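Procedure for the Admission of Examples, Station Four

The Casau Works maintained its register of examples on the second floor, in a ledger and in a duplicate file. Entry was restricted to staff holding a current authorization. An example, for the purposes of the register, was one complete performance of a task by an operator, from the opening signal to the closing signal, together with the written statement of what had been asked.

Olesia Hnatiuk was appointed Examiner in December. Her letter of appointment stated that she would review each submission, mark it Admitted or Refused, and give the ground for any refusal from the approved list. The list contained hesitation, incorrect object, early closure of the signal, and conduct of the operator. The last ground had never been used.

The order from Pallura called for 1000 admitted examples of a single task: the sorting of seed packets by flower, with toys left standing among them as obstructions. The client required that no obstruction be touched. It further required that up to 50 refused examples be delivered separately, with grounds, so that the system might also be shown what was not wanted.

The operator assigned was Boonmee Sombatkul. He worked the day shift without complaint and submitted his sheets at the close of each afternoon. By the end of the second week Examiner Hnatiuk had observed that his performances contained a pause. Before each marigold packet was lifted, the arm stopped above it. The pause was brief and did not vary. It did not occur with the lavender.

She refused the first such example on the ground of hesitation and admitted the next, in order that the matter might be compared. She then wrote to the operator through the internal post, requesting an explanation. His reply arrived on Friday.

"The Examiner is correct," it read. "My mother sold marigolds outside a temple. One did not take them from her tray until she had looked up. I was not aware that I had brought this to the station. I will endeavor to remove it."

Examiner Hnatiuk placed the letter in the duplicate file. She consulted the approved list and found that hesitation was defined as a delay arising from uncertainty. She read the definition again after the lamps in the corridor had been turned down. On Monday morning she amended the first entry from Refused to Admitted, initialed the change, and informed the operator that no removal was required.

The order was completed within its term. Entry 1739 in the register, being the last of the series, was admitted without remark. The system was delivered to Pallura in the spring and was reported to perform the sorting to a satisfactory standard. The report noted a small delay before certain packets, for which the client's engineers had found no cause, and which they proposed to leave as it was.

The view of Station Four that follows is attached to the register in accordance with the standing rule.
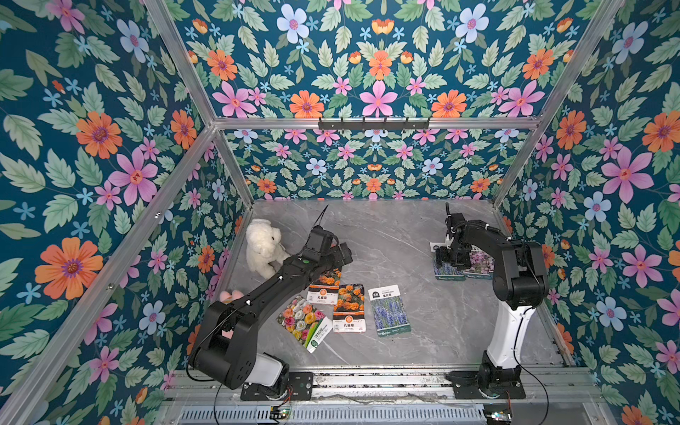 Nazmiye Bozkurt wrote that she had read the story twice and still believed the Examiner should have told the client about the pause, since a habit passed on to a machine in this way ought at least to be written down where its new owners could find it.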